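The Gripper That Learned to Hesitate

By Tomás Keane

08/04/2024

214 shares | 37 comments

The first thing Takumi Ishida does when I arrive is hand me the gripper and tell me not to be interesting. I am to pick up a teaspoon, put it in a tray, and let go of it. Then I am to do this again. The gripper weighs more than I expected and closes with a trigger, like one of those grabbers for picking up litter, and a small camera rides along on it and sees everything I do. After four teaspoons my wrist hurts. After nine I have developed opinions about teaspoons.

"You're too smooth," says Ishida, not kindly.

This is a strange complaint to hear in robotics, where smoothness has long been the thing everyone wanted and couldn't get. But the small team at Solteo, working out of a second-floor unit above a shop that sells bathroom tile, has spent most of two years on the idea that smooth is overrated. Their method, which they call Soltari, teaches a robot arm from recordings of people doing chores by hand. So do a lot of methods. The difference is in which parts of the recordings they keep.

The usual practice is to clean up. A person reaches for a spoon, wobbles, backs off, reaches again and gets it. Whoever prepares the data trims the wobble, and the robot studies a tidy little film in which spoons are always picked up on the first try. Then it goes out into the world, misses by the width of a pencil, and has no idea what to do, having never seen anyone miss.

Ishida and his colleague Yoshinori Ueda stopped trimming. More than that, they started marking the wobbles and giving them extra weight in training. The places where a person slowed down, opened the jaws a bit wider and had another look were treated as the good stuff.

"We were throwing away the only part where the human was thinking," Ueda told me. He had clearly said it before, possibly to investors.

It sounds like the sort of idea that should take an afternoon. It took until last May to work at all. The trouble is that people hesitate for all kinds of reasons, and most of them are useless to a robot. They hesitate to scratch a nose. They hesitate when the phone buzzes. One early version of the system learned from Ueda's own recordings to stop halfway to the tray and wait, for no purpose anyone could find, until he watched himself on the screen and saw that this was where he reached for his coffee.

The fix was to keep only pauses that ended in a change: a new angle, a different height, jaws opened further than before. A pause followed by more of the same was treated as coffee. The collection they now use holds 1,364 recordings, made by 12 people, and it is by a long way the dullest viewing I have ever been offered.

The results are less dull. On their sorting task, in which the arm must put small household items into the right compartments of a narrow-slotted tray, a robot trained on the tidied recordings succeeded 92 times out of a hundred. Trained on the untidied ones, it got to 98. Six extra spoons may not strike you as a revolution. Maarten Smits, who runs tests for the packaging firm Prerkonix and came by to see the thing for himself, would like you to reconsider. "Go and stand next to a machine that jams eight times in a hundred," he said. "Then stand next to one that jams twice. You'll know which one you'd rather be married to."

Slots are the hard part. A bowl forgives you. A narrow compartment wants the item lined up before it goes in, and the walls on either side are ready to punish any error in public.

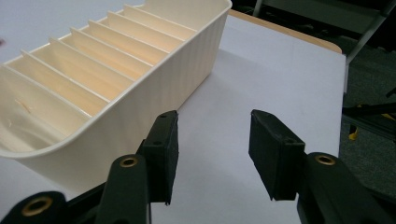
Open jaws beside the divided tray, as the hand-held gripper's own camera sees them.

Leandro Ulloa, who builds arms at Procházka and has no stake in Solteo's, is not sold. He thinks the gain could come from the extra footage alone – leave the wobbles in and you simply have more to learn from – and he would like to see the test run with the two piles cut to the same length. Ishida says this is a fair point. He said it in the voice of a man who has heard it from his own wife, and added that the run is on the list.

There is also the matter of speed. A robot that has learned to take a second look will take one whether or not it needs to, and the Soltari arm can be painful to watch. I saw it line up a spoon, think better of it, back away, come in from the other side and set the thing down neatly in the slot it had been hovering over in the first place. Ueda was delighted. I have seen my father park a car this way.

Before I left, Ishida let me try again, and this time I fumbled properly. I came in too low, caught the lip of the tray, backed out and dropped the spoon. He leaned over to check that it was all recording. I asked whether they would use it.

"The first half," he said. "After that you were just dropping a spoon."

37 comments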